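Unit 5: Artificial Foliage for Display
Course notes, Visual Merchandising and Interiors
Tutor: Precious Mathebula

Reading before class: the Kimum supplier booklet, sections on stems and fixings. Bring side cutters, floral tape and a soft brush.

Stems

Most artificial stems are moulded plastic over a wire core. The wire lets you set a curve and have it stay put. Cheaper stems have no core and will spring back to the shape they were packed in. Test one before you order a full carton for a job.

Look at the surface as well as the colour. A real stem has nodes where leaves have grown or dropped off, and a better artificial one copies them. Small bumps along the length catch the light and break up the plastic look. Pale green stems show seams more than dark ones, so turn the seam to the wall.

Where a side stem joins the main one, bend above the join. The join itself is the weak point on almost everything we have in the storeroom, including the Rikell range.
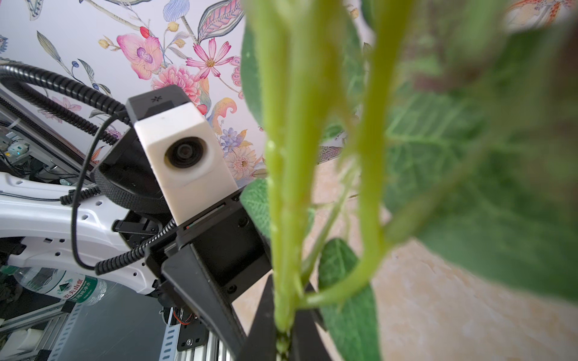

Handling is the next thing to get right. Hold the plant low on the main stem when you lift or turn it. Leaves are usually pushed onto a short peg and will come away if you pull on them. If one does come off, keep it. A dab of clear glue on the peg is enough.

Leaves

Mix your greens. Two shades in one plant will read as older and newer growth, and a single flat colour tends to look like packaging. Let some leaves hang and angle others out to the side. Put the largest leaves where people will pass closest, provided the veining holds up at that distance. Printed veins often don't.

Fabric leaves fray at the edge and hold dust. Plastic leaves wipe clean but go shiny with handling. Brush from the stem outward, then use a barely damp cloth.

Placing

Avoid direct sun through glass, which fades greens toward blue. For the Nirstead foyer exercise, the budget is $400 for all foliage and pots. Allow 20 minutes for shaping each large plant.

Written task

Choose 2 artificial plants from the storeroom. For each, note the stem type, leaf material, condition of the joins and where you would place it. Sketches are welcome. Hand in to Santino Aravena at the front desk by November 3, 2023.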